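Skatico Community Help
Home and Household > Moving and Travel

Sorting out the medicine cupboard before an interstate move

Posted by Getachew Assefa

We are moving from Hobart to a rental near Geelong in March and I have got as far as the bathroom cupboard and stopped. It has built up over eleven years. There are the usual boxes of tablets, a few creams, cough mixture the kids had when they were small, sachets my mother-in-law brings when she visits, and two prescriptions I still take every day.

The removalist (Rusotier) has a list of things they won't carry, and it says "medicines and aerosols" without saying any more. When I rang, the person on the phone said it was up to the driver. We are taking the car over on the ferry so I could put it all in the boot, but the car will be parked for one night at my brother's and it gets hot in there.

What I would like to know is what is worth keeping, what to do with the rest, and how people carry the stuff they need. I don't want to pour anything down the sink. The whole job is costing us $2,534 already so I would also like to avoid buying everything again at the other end.

3 replies

Sanna_K

Take the old stuff to a chemist. Pharmacies here take back unwanted medicines for free, and you don't have to have bought them there. I took in a full shopping bag before our last move and they just put it in a bin behind the counter. Leave the tablets in their foil if you can but get rid of the outer cardboard, it only fills the bin up. Scratch your name off any labels if that bothers you.

For what to keep, go by the expiry date first. Then ask whether anyone in the house has used it in the past year. We ended up with one lunchbox of things. 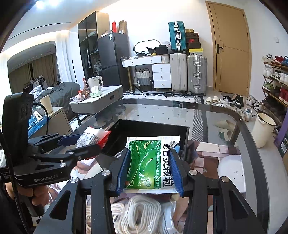 The ones that caught us out were singles that had come out of a bigger box. The box usually has the instructions and sometimes the date, and once it's gone you are guessing. If you can't find a date, or you can't read the directions well enough to know what is in it, show it to the pharmacist and let them tell you. Cold and flu products especially, as a lot of them contain paracetamol and people double up without meaning to. Our chemist went through a handful of ours at the counter in five minutes and didn't mind at all.

Keep the prescription ones in the original packaging with the pharmacy label on. Don't tip them into a weekly pill box for the trip, or if you do, bring the boxes as well.

Telodach

Just chuck it and start again. Panadol is a few dollars.

ferntree552

I wouldn't chuck it in the household bin, kids and dogs get into those. Agree with Sanna about the chemist.

On the car: most labels say store below 25 or below 30 degrees, and a boot in summer will go well past that. We did the same crossing and kept ours in a small esky bag in the cabin with us, then took it inside overnight. No ice needed unless something is meant to be in the fridge. If you have anything that does need the fridge, ring your pharmacy before you go and ask how long it can be out, as it's different for each one. Don't put an ice brick straight against it either, freezing ruins some of them.

Get your scripts filled a week or so before you leave, and ask for any repeats to be sent to your phone if they are still on paper. It took us a while to get in with a new GP - the first two clinics weren't taking new patients - and having a month's supply in hand made that a lot easier. Ask your current clinic for a health summary too. Ours emailed it the same day.

As for the removalist, I'd leave medicines off the truck altogether. Ours was 300 boxes and the bathroom one was the last we found.

Getachew Assefa

Thanks, that covers it. I will do the chemist run this week and carry the rest in the cabin. I hadn't thought about the health summary so I've asked for one. Still waiting to hear back from Rusotier about the barbecue gas bottle, but I will put that in a separate post.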